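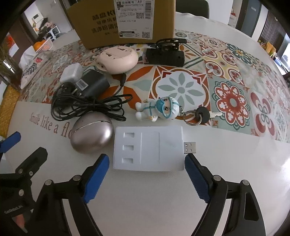 What Is a Funeral?
Information for children aged 8 and over

Mirlow Memorial Gardens

When a person dies, the people who knew them often gather to remember them and to say goodbye. This gathering is called a funeral. You may be going to a funeral soon, or you may have been to one already and still have questions. You can read this page alone or with an adult.

Why do people have funerals?

Dying means that a person's body has stopped working and cannot start again. The person cannot feel pain, cold or hunger. They cannot hear or see.

A funeral gives family and friends a set time to be together. People share memories, listen to music, say prayers or sit quietly. Almost every group of people in the world has some kind of ceremony for the dead, and the ceremonies can be very different from each other. Some last less than an hour. Others go on for several days.

Where does a funeral take place?

A funeral may be held in a church, mosque, temple, synagogue, community hall or chapel. It may be held outdoors or at home. Mirlow Memorial Gardens has two chapels. The larger one is the Partanen Chapel, which has 74 seats. The smaller one is the Flenby Room, and it opens onto the rose garden. Families may use either, whatever their religion, and families with no religion are welcome as well.

Who will be there?

Some of the people you see will be relatives you know well. Others may be old friends, neighbours or people who worked with the person who died. They may speak to you and say "I'm sorry for your loss." This is a polite way of saying they are sad for you. You can answer "thank you", or you can nod.

The person who leads the funeral may be a priest, minister, imam, rabbi or other religious leader. It may also be a celebrant, a person trained to lead ceremonies.

You will also see the funeral director and the staff. They are usually dressed in dark clothes. Their work is to look after the person's body with care, to drive the special car called a hearse, and to help everyone find where they need to be. You may ask them questions.

What is a coffin?

A coffin is a long box that holds the body of the person who died. Some people use the word casket. Coffins can be made of wood, cardboard or woven willow. Some are painted in bright colours. Flowers, a photograph or a favourite hat may be placed on top.

At many funerals the coffin is closed. Sometimes it is open for a while, so that people can see the person one last time. This is called a viewing. The person will look very still and may look a little different from how you remember them. If you are asked whether you would like to go to a viewing, you may say yes or no. You may also change your mind.

At some funerals there is no coffin in the room at all.

What is a eulogy?

A eulogy (say it "YOO-luh-jee") is a talk about the life of the person who died. It often tells where they were born, what work they did, whom they loved and what they enjoyed. A person who lived to be 89 has a great many stories, and only some of them can be told. Parts of a eulogy may be funny, and it is all right to laugh.

Children sometimes take part in the ceremony too. They may read a poem, light a candle or place a drawing on the coffin. You do not have to do any of these things.

What happens to the body?

In a burial, the coffin is lowered into a deep hole in the ground called a grave. People may drop in a flower or a small handful of earth. The grave is then filled in, and later a headstone or plaque may be put there with the person's name.

In a cremation, the coffin goes to a building called a crematorium. It is placed in a special chamber, where great heat turns the body into soft, grey ashes. The body feels nothing. The ashes are given to the family, who may bury them, keep them or scatter them in a place the person loved.

The family decides between burial and cremation. Often the person said before they died which one they wanted, and some religions have rules about it.

What should I wear, and how should I behave?

In some families everyone wears black. In others people wear white, or a colour the person liked. Ask an adult at home what your family will do.

Please sit quietly while people are speaking. You may bring a small toy or a book. If you need the toilet, or would like a break, tell the adult beside you. Our courtyard is open to children throughout every service.

You may see adults crying. You may cry as well, or you may feel angry, bored, worried or nothing much. People feel different things at different times, and all of these feelings are allowed.

What happens afterwards?

Many families share food and drink after the funeral. This may be called a wake or a reception. People talk, look at photographs and sometimes tell the stories that were left out of the eulogy.

Can I visit later?

Yes. The Gardens open at 8 in the morning every day of the year. Children under 12 must come with an adult. You may leave flowers, a card or a painted stone. Please do not leave glass or climb on the headstones.

Words to know

Ashes: what is left of a body after cremation.
Celebrant: a person who leads a ceremony.
Cemetery: a place where people are buried.
Hearse: the car that carries the coffin.
Mourner: a person who is sad about a death and comes to the funeral.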